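# Chapter 3 – Comparing Grippers on the Bench

Before you start: bench clear enough to work, tape down, log sheet open. Read the whole chapter first if you can. Most people don't.

Two grippers in this chapter. The Brindik, parallel jaw, short stroke. The Pliltano, wider opening, slower to close. Same arm, same controller, same wrist camera for both. Change the gripper and nothing else – if the controller gains get touched halfway through, start over.

The method comes from the Plullthorpe lab course, trimmed down a bit. A taped grid on the table, one object per trial, 12 trials per cell. Start pose gets saved once and reused. Fingers open, camera looking down at the tape, no object yet. Check that view before every block of trials.
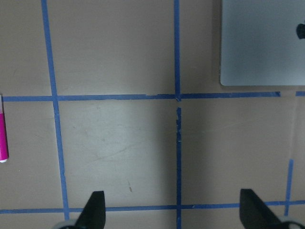
Why use a grid when the object could just go anywhere on the table?

Because a miss then has an address. A gripper that fails only in the far cells is telling you about reach or camera angle, and a gripper that fails everywhere is telling you about the gripper. Random placement mixes the two and you need far more trials to pull them apart.

Log each attempt as it happens. Cell, object, grip width, result. "Result" means held for 15 seconds after the lift – a grasp that slips at the top counts as a miss, even if it looked good.

Tape wears. Replace a strip when the edge starts to lift, and re-check the corner positions afterwards, the new strip never lands in quite the same place. Lighting matters to, more for the camera than the fingers. Note the time of day on the sheet.

The Krishnan data set at the back of the book has 322 trials logged this way. Use it to test your scoring script before you run anything of your own.

## 3.1 Mounting and Zeroing

Power off the arm. Bolt the first gripper to the flange, route the cable with some slack at the wrist, then power up and run the zero routine with the fingers fully closed. Write down the offset.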